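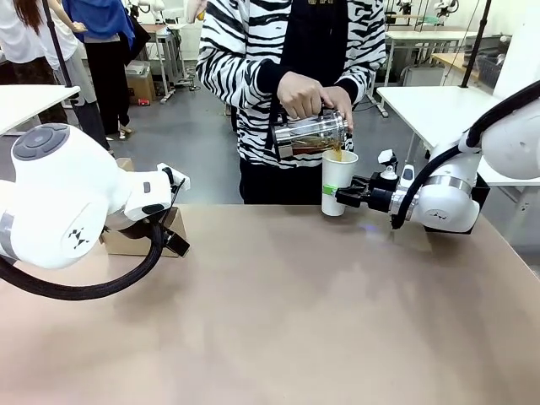 Paper cups, a glass pitcher and way too many opinions about tea

I have been on a tea kick all summer, and since I can't keep a hobby to myself I've now dragged pretty much everyone I know into it. The current obsession is milkless brown tea, the plain toasty kind, poured from a pitcher into a paper cup. I know, I know. A paper cup! My aunt would faint. But I've come around to them completely, and most of this post is me defending that.

First, the pitcher. I used to pour from a saucepan (don't) and then from a teapot whose lid fell into somebody's cup at least once per party. A clear glass pitcher with a proper spout fixed all of it. You can see the color of the tea, so you know if you've gone too strong before anyone has to be polite about it, and if you tip it slowly you get that skinny little stream that goes right where you want it. Zebra stripes behind a glass pitcher also look fantastic, for what it's worth. I'm now wondering if I could carry off a jacket like that. Probably only to the mailbox.

My recipe, such as it is: 5 tea bags to a pitcher, steep them until you get bored, fish them out with a fork. Jintana Jaidee uses loose leaves and a timer and hers tastes better, but she also owns a drawer just for strainers, so we're not playing the same game.

Now the cups. I bought a carton of 500 in the spring because the smaller pack cost almost as much, and they've been living under the stairs next to the vacuum ever since. Plain white, no printing. I like them blank! You can write names on them, or a tiny drawing if you're In-ho Woo, who put a different fish on every cup at my birthday and then got upset when people threw them out.

Lids are where it all gets serious. I went years thinking of lids as optional and then I drove across town with four open cups in the passenger footwell. Never again. And once you've got a lid on, the next question is what the cup stands in, and my answer is a small cardboard box. Any small cardboard box. I save them all now, it's become a problem. 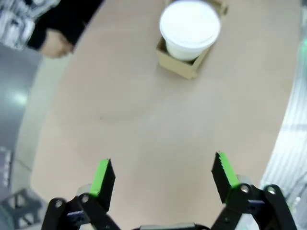
Lid on, cup in the box.

I've tried the molded carriers and they're fine if you have exactly the number of drinks they want you to have. One cup alone in a four-cup carrier just leans there looking sorry for itself. A little box doesn't care. If there's a gap I stuff a napkin down the side, and then I've got a napkin too.

Nipon Meesuk asked in the comments last time whether the box needs to be tall. No! Mine are mostly short ones and they do great as long as the cup isn't swimming in there. What you want is a flat bottom and flaps that stay out of your way. I fold mine down, or cut them off if I'm feeling crafty.

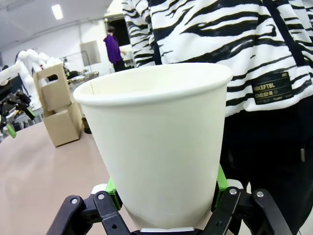 Conneely, August

Second half of the post, written a while after the first, with a fresh cup next to me. I got distracted by a sale on dish towels.

I wanted to say something about rims. A good paper cup has a rolled rim, and when you find a brand that does it well you should stay loyal to it forever. My old ones had a mean, thin edge and they went soggy at the seam. Samran Rungrueang told me to turn the cup so the seam isn't where you drink from, and I've done it ever since, even when the seam is so faint I have to hunt for it. Also, hold your cup low down if it's full. Squeeze it up near the top and the whole thing goes oval — ask my cream rug.

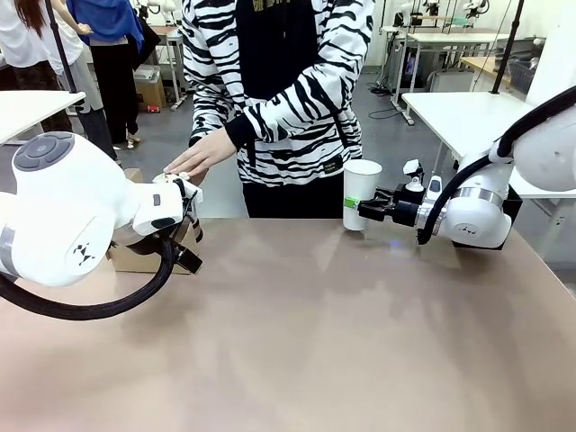 Table space is my other big tea thing, and I nag people about it constantly. I used to set up with cookies, sugar, spoons, a plant and the mail all jammed together, and then there was no safe spot to put a cup down. Now I clear it first. A big brown tabletop with the cardboard box pushed toward the far edge is pretty much my dream layout, with lots of bare table left over to pour and fuss on. I also approve of those thick ribbed cuffs on the zebra jacket. My floppy-sleeved cardigan has been in more cups of tea than I have.

Finn Fröhlich wants me to try all this with cocoa next. I've got the cups for it, goodness knows. If you have a cocoa that doesn't leave sludge at the bottom, leave me a comment and I'll pick some up before the weather turns.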